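What Sells a Condo? My Term Project on Listings at Polleck Tower

I picked real estate for this project after scrolling through way too many condo listings over break (it's a hobby, don't judge). My question was pretty simple: do units with their own laundry sell faster than the ones without? I stuck to one building, Polleck Tower in Skastholm, so I wouldn't be comparing apples and oranges.

I pulled 55 past sales from the Caron listing archive and typed everything into a spreadsheet by hand, which took forever! For each one I wrote down the asking price, the sale price, the square footage and the days on the market.

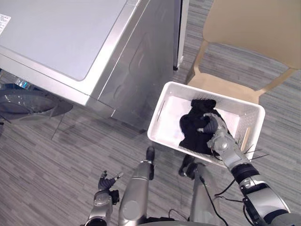

Fig. 1. Washing machine and white basket on carpet.

The typical unit was about 792 square feet. Units with a washer sold 4 days sooner than the rest, and honest confession, I was hoping for something way bigger. Price cuts mattered a lot more, and so did the floor the unit was on.

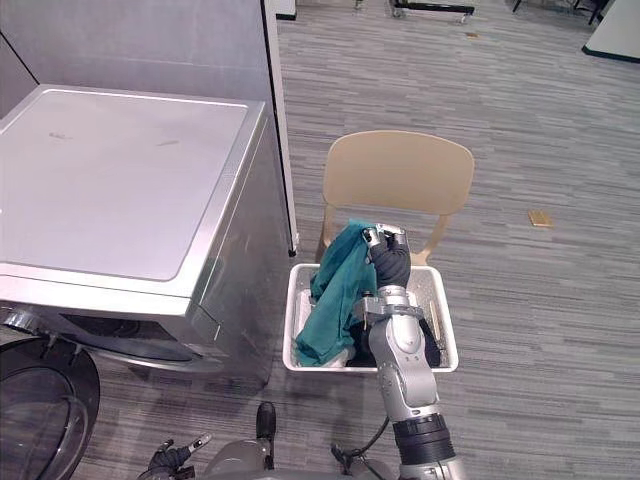 Fig. 2. Silver front-loading washer beside a light grey partition.

I had to throw out 2 sales where the dates made no sense. I also tried the Arnimik price tool, but it kept mixing up parking spots with condos, so I quit using it. If I did this over, I'd add monthly fees, and I'd start the spreadsheet a whole lot earlier.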